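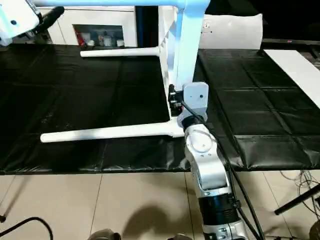 4 min read

The Chair Cell: Frequently Asked Questions

Last updated 15th July

Most of these came in by way of notes stuck to the cell door. The notes have been thrown out. Please read this before writing a new one.

What does the cell do?

It holds a chair by the post, near the base, while the other arm works around it. At Hirnside that means checking joints on returned chairs and, on a good day, tightening them. The job used to be done by a person with a hex key, who was faster and complained more.

Why is the table wrapped in black plastic?

Glossy white chairs on a white tabletop confused the vision software so badly that it once tried to pick up the table. Black sheeting fixed that. Shiny black sheeting brought a smaller problem, namely glints off the creases, and we live with that one. If you are fitting a fresh sheet, fold lines are fine. Bubbles and tears are not.

How often do I change the sheet?

Every 900 cycles, or when Kazimiera Bednarek looks at it and sighs. The front edge should hang straight. Let the spare length droop at the side and leave it alone. Somebody taped it down in the spring and the tape ended up on a chair leg, then on a gripper finger, then in an incident report.

Which way up does the chair go?

On its side, legs pointing left as seen from the holding arm. Slim legs are easy to bend and the program assumes they are out over open plastic with nothing under the tips. If you load it legs right, the arm will go ahead anyway. It has a great deal of confidence and no judgment.

Where should the gripper close?

On the post, just beside the widened joint where the leg comes in. Leave a finger's width of clear post between the two. Too close and you pinch the joint. Too far up and the chair swings like a gate.

How hard does it squeeze?

The Tomaszewski controller takes settings up to 1000. Ours runs at 31. These are the controller's own units and we have never found out what they are units of. At 31 the finish survives. Please don't experiment on anything we have to give back.

The cable on the arm is hanging loose. Should I tie it up?

No. The loop from the gripper down the side of the arm is slack the wrist needs. Tie it snug and it will look lovely until the wrist turns, and then you will be ordering a cable. Priltden ships those in August, whatever month you order.

What about the cables on the floor?

Those you may tidy, with the power off. Coil them to the right, clear of the stand legs, and don't run anything under a stand foot. We know what the floor looks like. It has been on the list longer than the list has had a title.

What is the daily check?

Before the first chair, with the arms parked:

Wipe the gripper faces with a dry cloth.
Check the small black screws along the gripper edge. Snug, no more.
Push the wrist cap with your thumb. It should not click.
Look at the sheet for grit. Grit scratches chairs.
Jog each arm a short way at low speed and listen.

What am I listening for?

Anything you would pull the car over for. The ribbed section of the arm hums a bit when it's cold and that's fine. A tick once per turn is not fine. Write down which arm and which joint. "It made the noise" is not a fault report.

The two arms stopped and won't move. What happened?

Almost always they think they are about to hit each other. The second arm waits at the upper left, gripper pointed down at the table, and if it was parked by hand it may be a little inside the shared zone. Clear the fault, send arm 2 home first, then the holding arm. Support the chair before you open the gripper -- it will not lower itself politely.

Can I load something other than a chair?

Miłosz Chmielewska tried a floor lamp. Ask him about it if you have a free afternoon. The Prergate program only knows chairs, and only the ones with a center post.

Who do I call when none of this helps?

Kazimiera for anything mechanical, Miłosz for anything on a screen. If you can't tell which it is, call both and let them argue. The red stop button works for everybody.

3 comments | 7 shares

Hirnside Workshop -- Contact -- Back to top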